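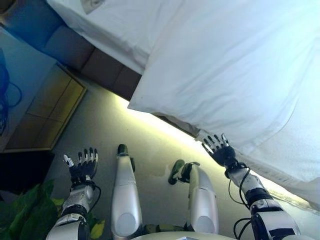
Beside the bed, white sheet on.

Trillus: second album and first tour
Progress report to the Meijer music fund
Prepared by Karlijn Smits for the band
4th December

Dear Diane Bergeron and colleagues,

We have so much to tell you since the last report, and nearly all of it is good! The record is written, most of it is recorded, and we have played the new songs in front of people who had never heard of us. I'll go through the work in the order of the plan we agreed on, with the money near the end and the things we still need to sort out after that.

Writing and arranging

The plan called for nine finished songs. We have nine, plus a short instrumental that Maarten Aerts wrote on the old pump organ at the rehearsal space and that we all fell for the first time he played it. It will probably open the album. Two of the songs from the original application are gone. "Low Water" never got past a nice chorus, and the long one with the spoken part was eating rehearsal time that the others needed more. In their place are "Harbor Lamps" and "Nine Rooms," both written quickly and both better, I think, than what they replaced.

Bence Kiss has moved from playing guitar on everything to playing guitar on just over half and lap steel on the rest. That changed the sound of the band more than any of us had planned for. There is a lot more air in the songs now, and the singing sits lower and calmer because it doesn't have to fight its way over two guitars. We had described the album to you as "loud with quiet parts." Please cross that out and write it the other way around. 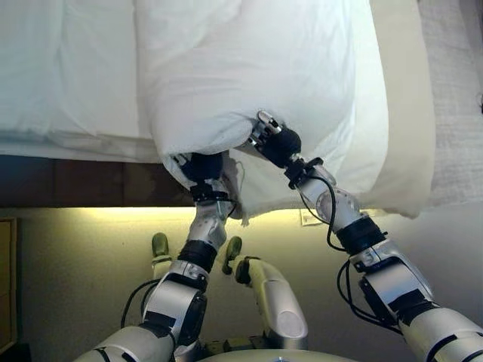 White pillow at the side of the bed.

Recording

We had 13 days booked at Zedik and used all of them. Teun Mulder engineered, and he was a joy to work with, patient when we were slow and very quick once we got going. Drums and bass were done live in the big room, with the organ in the same room and the doors open so that it leaked into the drum mics. This is a nightmare on paper. On the tapes it sounds wonderful, and we kept nearly all of it.

Where each song stands:

Opening instrumental: finished, rough mix done
Harbor Lamps: finished, rough mix done
Nine Rooms: finished, waiting for a mix
Salt Road: lead vocal to redo, everything else done
Kettle Song: finished, rough mix done
The Ferryman's Coat: strings still to record
Slow Copper: finished, waiting for a mix
Orchard, Night: strings still to record
Tin Moon: lap steel to redo
Letter to the Coast: finished, waiting for a mix

The string parts are written out and have been played through once with the two violinists and the cellist. We ran short of studio time before we could record them properly. Teun has found a spare day at Zedik and is holding it for us at the same rate as before. The vocal on "Salt Road" I'll redo at the same time. I had a cold when we cut it, and I can hear that cold in every line.

The tour

Five concerts were in the plan and five were played, all as the middle act on a shared bill. We carried our own organ (a small electric one, the pump organ stays where it is) and learned after the first night to sound check it before the drums. Our sets got shorter and better as we went along. By the last concert we had dropped every old song except one and nobody in the audience seemed to miss them.

The best night for us was the third, in a converted grain store with a balcony all the way around. "Orchard, Night" without strings had felt thin up to then. Bence played the cello line on lap steel with a slide and a volume pedal, the room went completely still, and I think we may end up putting a version of that on the record as well. People came up afterward to ask where they could buy it. We wrote down their addresses, and they'll be the first to get a note when the album is out.

The hardest was the fourth. The monitors failed halfway through the second song and we finished the set hearing only what came back from the rear wall. We played carefully and a bit stiffly. Still, we got through it, and the house engineer was very kind.
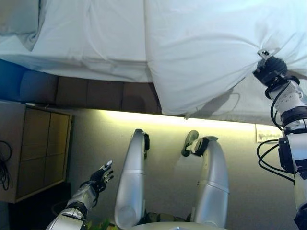 Will the album still come out in the spring?
The release is set for March, and the date holds as long as the strings are recorded on the day we have reserved and the mixes follow straight after.

Mixing, mastering and pressing

Teun will mix. We talked to two other people and liked them both, but he knows the room and knows which of the odd noises are there on purpose. Mastering is booked with Trustel, who also cut the lacquers for our first single. They have asked for the final mixes all together, in album order, with the gaps marked. Maarten is working on the running order now and changes it every time I see him.

We've decided to press on vinyl and skip the CD. Almost everyone who bought music at the concerts asked for a record or a download.

Money

We have spent 3785 of the grant so far. Most of that went to studio time and Teun's fee, with van rental next and then fees for the string players' rehearsal. Concert fees covered fuel and food on the road. The remaining string session, the mixing and the mastering all fit inside what is left. Receipts are in the folder that comes with this report, sorted by month, and the van deposit has been returned in full.

One change we'd like you to approve: moving the money set aside for a video into pressing. A friend of the band has offered to film a live take of "Kettle Song" at no charge, and the extra funds would let us print the lyrics on a proper inner sleeve. The words matter a lot on this one.

Still open

The cover. We have two drawings and can't agree.
Permission to use a few seconds of a field recording at the start of "The Ferryman's Coat." The request is in.
A venue for the release concert. The grain store has said it would love to have us, and we'd love to go back, so we are comparing dates.
A second pair of hands for the organ on stage, as Maarten wants to sing more.
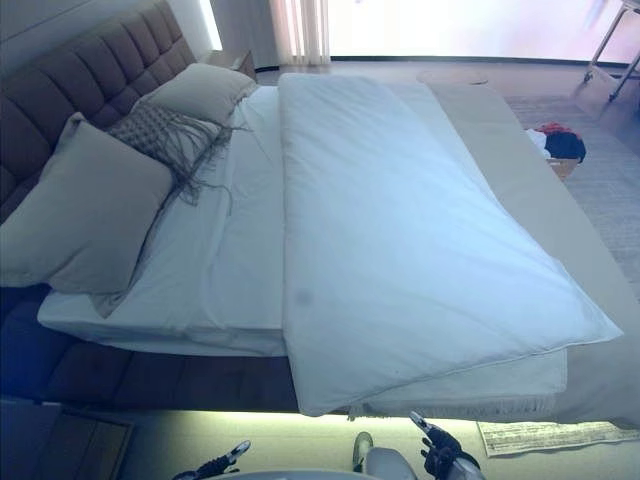
Double bed with padded headboard and folded duvet.

Rough mixes of the opening instrumental, "Harbor Lamps" and "Kettle Song" are on their way to you with this report. Please play them on real speakers if you can, with the bass turned up a little. The organ bench creaks at the start of the first one and we're keeping it!

If you'd like to come to the string session, you would be very welcome. There's a sofa in the control room and Teun makes strong coffee. I'll send the next report once the masters are approved.

With many thanks from all of us,
Karlijn Smits
for Trillus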